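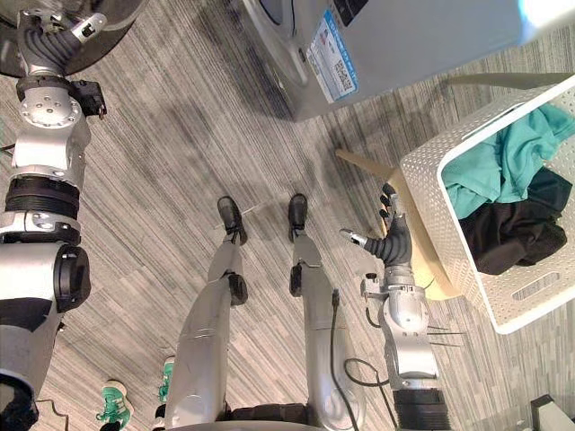
Figure 1. Garments held in a perforated basket before sorting.

Unit 2: Receiving and Sorting Small Loads
Household Textile Care, Nyamweya Training Center
Instructor: Edileuza Bittencourt

2.1 Purpose of the unit

This unit covers the handling of small loads from the time they are received until they are ready for washing. Students are expected to have read the Unit 1 notes on fiber types and care labels. Drying and pressing are treated separately in the January sessions.

2.2 Choice of container

Rigid plastic containers with openings in the walls are preferred for short-term holding. Air reaches the cloth through the sides, and the handle slots allow the container to be carried close to the body. Solid-walled tubs are reserved for soaking.

A container should be placed on a stable seat or bench at a convenient working height. Students should check that it sits squarely before adding weight — a bin that projects past its support may tip when it is loaded at one end.

2.3 Separation by color

Dark and colored articles are separated before any water is added. In Figure 1, the teal garment and the black garment share one basket and would be divided at this stage. New black cotton is washed alone for the first 2 cycles.

Each article is opened out, its pockets are emptied, and its fastenings are closed. Articles with no legible label go to the hand-wash group until the instructor has examined them.

2.4 Load weight

For practice purposes, a hand-wash load may not exceed 800 grams dry weight. Single articles under 300 grams may be combined if they are of like color. Water temperature is held at 40 degrees Celsius unless the label calls for less. Weights are entered on the load sheet before washing begins.

Figure 2. Black cloth in a low-walled bin, to be opened out before weighing.
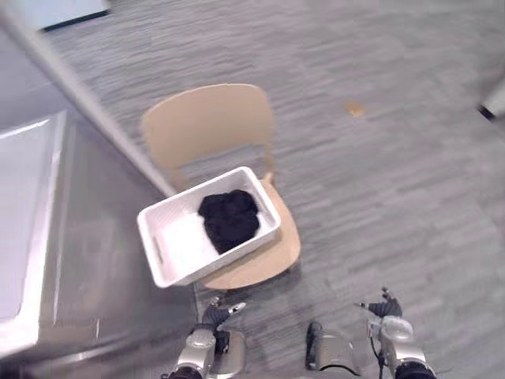

2.5 Assignment

Complete one load sheet for a dark load and one for a colored load. Submit both to Osvaldo Siqueira at the Plultidport office before the next practical session.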